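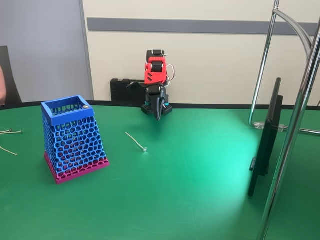 Small robot arms on the shopping list at Trakusari

Trakusari will buy more small tabletop robot arms over the next budget year and put off a decision on a full-size unit, the contract assembly firm told staff in October.

The plan sets aside money for 15 compact arms, to be bought in three lots. The first lot will go to the training benches, where staff practise picking up thin, awkward parts such as pins and bent wire. The second will go to the sample room. Whether the third is ordered depends on how the first two perform.

Operations manager Mostafa Zaki said the company had looked at a single larger arm with a safety enclosure, but the floor space and wiring would have taken most of the money before any work was done.

"We priced it properly, with the installation and the service contract, and it didn't fit this year," Mr Zaki said. "The small ones we can put on an ordinary table. If one is down, the others keep going."

Quotes were sought from two suppliers, Erraji and Flalley. Erraji offered the lower price per arm. Flalley's quote was higher but included spare servo motors and a longer warranty. A choice is expected before the end of the financial year.

Spare parts have been a sore point. Amr Kabbaj, who looks after the benches, asked for a separate line in the budget for gripper fingers, cables and power supplies after nearly three months of delays on replacement parts last year. That line has been approved. In the past, spares came out of general maintenance and had to compete with everything from light fittings to forklift tyres.

Mr Kabbaj also asked that bins and part holders be made in-house on the company's 3D printers. The budget covers filament and one replacement printer.

"You change the part, you need a different holder," he said. "Waiting on a catalogue order for that makes no sense."

Software is budgeted separately. Trakusari will renew its licence for Wodby, the scheduling program it uses to book bench time, and will add seats for the sample room. Training hours for operators have been costed at the same rate as last year.

The company said no jobs would be cut under the plan. Two operators will move to the benches full time once the first lot has been installed and checked.

The larger arm will be looked at again in the next budget round. Mr Zaki said he would want a firm figure for electrical work before putting it forward.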